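Two Afternoons at the Hailu Games Open Day in Clemville

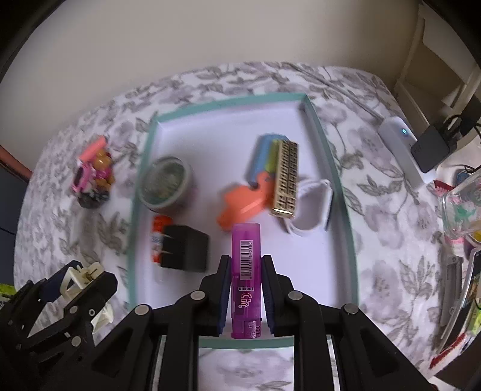
A purple lighter, and a box lid with a mint-green rim on the duvet.

I went to the open day of Hailu, the small studio which makes puzzle games for phones. It was on the second floor, above a bank, and the door was hard to find. I paid nothing, but one must register before.

The first afternoon was for the new game, Stomdale. You lead a ferry through fog and you must listen to the bells to know where the rocks are. I played it on a tablet with headphones. The controls are simple, only one finger, but I lost my ferry four times in the first harbor. Awuor Okoth, who wrote the music, told us there are 41 bells in the game and she recorded each one in a different town.

On the second afternoon Enda Ó Conaill gave a talk on saving battery. He was speaking quickly and I did not understand all. His slides showed that an early version had 729 levels, and the team kept 300 of them. I asked him if the other levels will come later as an update. He said maybe in August.

There was coffee, but too few chairs, so many of us were standing during the talk. I would like to go again next year, and I will bring my own headphones.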